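Tue 12 May, bench 2, Veltberg room

Chore list again. Question from the Talby people was "can it tidy a desk yet", and they want a yes or a no by June. Writing down what I have so I don't have to remember it later.

Short version: some of it. Lifting and moving light stuff, mostly yes. Anything with a cord, no idea, ask me next week.

Setup same as last time except new gripper pads and I slowed the approach way down. Controller log is at 3,005 entries, need to clear that before the next long run or it chokes on startup like it did in April. Backup first!! Baptista folder, not the desktop.

**Lamp task**

Why a lamp: everybody has one, everybody shoves it around when they wipe the desk. A person does it with one hand while holding a coffee. Seemed like an easy one when I put it on the list. It is not easy.

Things that make it bad:

- stem is thin and it's a bendy neck, so if you grab high the shade goes one way and the base stays put
- base is a dome, slick, no good edge for the fingers to hook
- cord. drags behind and pulls the base around
- shade hangs out over the base so the wrist has to come in low

Tried grabbing the base first. Fingers ride up the dome and pop off. Did that 3 times, same result, stopped. Then went for mid stem: picks up fine but the base swings and comes down on its edge, you get a clunk and a tilt. Low on the stem is the only one worth working on. Moved the grasp point down to just over the base and re-taught it.

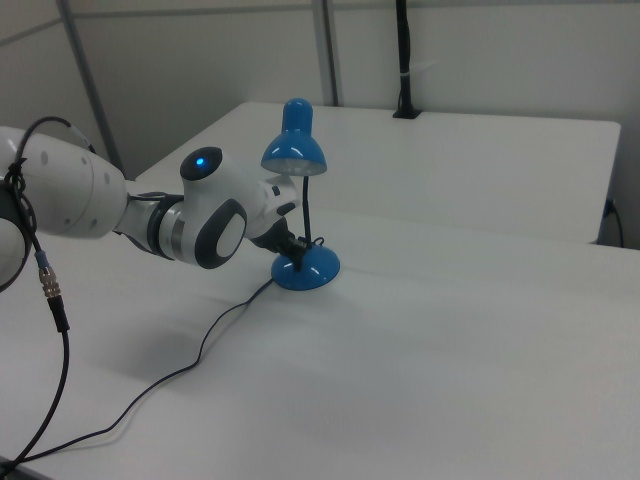

*Low grasp on the stem, just above the base. Cord left running across the table.*

Results with the low grasp, 4 tries:

1. lifted, moved, set down. Good.
2. lifted, base turned during the move, shade ended up facing the wall. Counts as moved, doesn't count as tidy.
3. cord went tight, stopped on force limit. My fault, had a coil of it stuck under my notebook.
4. good, slow. Base landed flat.

So half. Wouldn't tell Talby half is a yes. If the lamp were somebody's good one I'd want it a lot better than that.

Force limit worked the way it should on try 3, glad of that. Left it where it is. Tempting to raise it so the arm just pulls through cord drag but then the first time a cord is caught on a table leg we lose a lamp, or a socket. Leave it!

Speed: bad. Painfully slow. I can move the lamp, wipe under it and put it back before the arm has finished its approach. Most of that is me being careful with the low entry, could probably come in faster to a point short of the stem and then slow down only for the close. Try that first thing.

**Cords in general**

This is the real problem and I don't think the lamp is special. Toaster, charger, desk fan, glue gun over in the shop, all same story. The planner treats the object like it ends at the base. It doesn't know the cord is there at all. Person feels the tug and gives it slack without thinking about it.

Ideas, no order:

- pull slack toward the object before lifting (second grasp, more time)
- keep moves short, inside whatever slack there is
- watch the force reading durring the move and back up a bit when it climbs, before hitting the stop
- cheat: unplug everything. Zastgate did it this way for their shop demo, looked great, doesn't answer the question

Third one is the one I like. Needs a filter on the wrist reading, it's too jumpy now. Half a day maybe.

**Rest of the chore list, where it stands**

- cups, empty: fine
- cups, full: not tried and not going to on this bench
- wiping a flat surface: fine if nothing is on it, which is kind of the whole point of moving the lamp
- folding rags: no
- sorting screws by size: works, dull, shop people like it more than anything else we've shown them
- putting tools back on the pegboard: hooks ok, anything with two holes no
- desk lamp: see above

Shop chores are ahead of house chores, no surprise. Same parts, same spots, every day. A desk is diffrent every morning.

**To do**

- clear log (backup!)
- two-speed approach
- filter on wrist force
- grasp that holds the base from turning, maybe grab lower still or add a bit of grip to the pads
- rerun low grasp, same cord layout, more tries this time
- write Talby, say "partly" and explain cords. Keep it to a page

Pads already look a little shiny on the inside edge, check them before the rerun. Spares are in the gray drawer under the other bench.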